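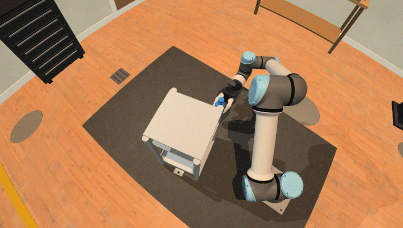 Mumton Workshop Builds Its Arm on Screen First

Home | News | Projects | Members | Contact

A shared workshop in Mumton is working out its next build in simulation before any metal gets cut. The project, called Jalleck, is a six-axis arm with a two-finger gripper, and its first job is handling a blue bottle at a small white table.

Members began the computer model in January. The workshop has 58 members, and 16 of them have signed up for the build. The arm will go in the back room at Presasby, the old print shop the group rents on the edge of town.
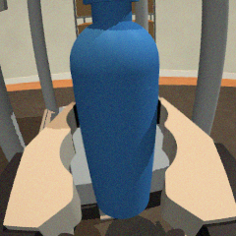

The budget for parts is $2,234. Most of it goes to motors and joint housings - the gripper fingers will be made in the workshop. Members meet in the evenings from 7 p.m. to go over the model and change what needs changing.

Much of the recent work has been on the approach to the bottle, with the arm reaching over the edge of the tabletop and the gripper pointed down. The group plans 200 simulated runs before it orders the motors.

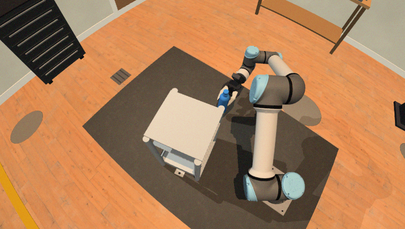

What Comes Next

The base plate is first on the list, followed by the upper arm. Fortin, a machine shop two streets over, has offered time on its lathe for the joint housings. Wiring will be done at Presasby. 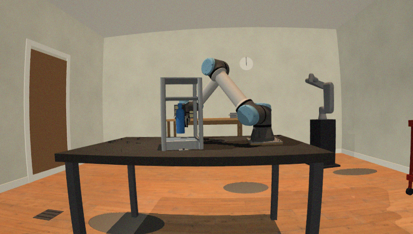

The model files will be put on the workshop's shared drive for members who want to try their own changes at home. A sign-up sheet for the wiring sessions is by the front door - no experience is needed, but new members must take the tool safety class first.

Print this story | E-mail this story

Contact the newsroom | Copyright Mumton News | Back to top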